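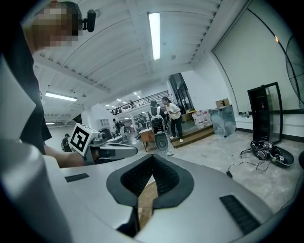 Sullwood has been telling people for two years that its converted warehouse at Brastthorpe is the best place in the county to rent a desk, so when the building held an open day on 25/03/2022 I went to see what the fuss was about. I run a small mail-order business out of a spare bedroom and I have toured a lot of shared workspaces. Most of them are a coffee machine with a lease attached. The brochure for this one promises "daylight character" and "a quiet, generous hall." What I noticed first was the long fluorescent tubes on the ceiling, burning brightly in the middle of the day. The ceiling itself is handsome, I'll give them that, white and ribbed with slats, with the beams left exposed. But if the daylight were doing the job in the brochure, I doubt the tubes would need to be on.

The layout is simple. You come in on the ground floor, where the desks and equipment are, and a mezzanine with a dark metal railing runs across the back. The ground floor is called Uller and the mezzanine is called Qin. I asked why and was told the names came out of a branding workshop. They are printed on the floor plan, on the welcome folder and on the price list, and I still went up the wrong stairs twice.

Uller first. A desk down there costs less, and after an hour I understood the pricing. The hall is open all the way to the ceiling and sound goes wherever it likes. I stood by the white shelving against the wall and could follow a phone call on the other side of the floor, both the part about the invoice and the part about the dog. Our guide said it gets better once you "tune in to the room." I have heard the same thing said about living near an airport.

The shelving comes with the desk, or some of it does. Each tenant gets one shelf. More shelves can be had for a monthly fee, and the fee isn't on the price list – you have to ask. I asked. The answer was that it depended on the term of the contract. For somebody who ships physical goods that is a real question, and I left without a number.

Then up to Qin, where people can look down over the railing at everybody who is paying less. It is warmer up there, noticeably so in March, and I'd want to know what it's like in summer before signing anything. The guide said there was "good air movement." I didn't feel any. The view is pleasant, and it is a touch quieter near the back wall. It is also the only part of the building where I found a chair I would want to sit in all day, so if you visit, try the chairs on both levels and don't let anyone hurry you past the ones downstairs.

Sullwood puts the building at 1,017 square meters. That figure includes the corridor, the restrooms and the loading bay, as a footnote in the folder admits. There are 11 parking spaces, and 9 of them are already assigned to tenants. On the open day I parked down the hill and walked.

Some things I liked. The loading bay is at street level and wide enough for a proper van. The kitchen was clean, with a dishwasher that somebody had emptied. The contract can be ended at a month's notice, which is better than what I was offered at the last place I toured, and the internet held up when I ran a speed test on my phone in three different spots.

The talk at the end was the weak part. It ran long, used the word "community" more than I'd like, and left little time for questions. Mine was about heating costs, which are billed separately and shared by floor area. We were told last winter's bills could be made available on request. I have requested them.

There's another open day planned for October. By then the heating should be on and the evenings will be dark, and I think that's the better time to judge the place. If the bills arrive before then I'll add them to the end of this page.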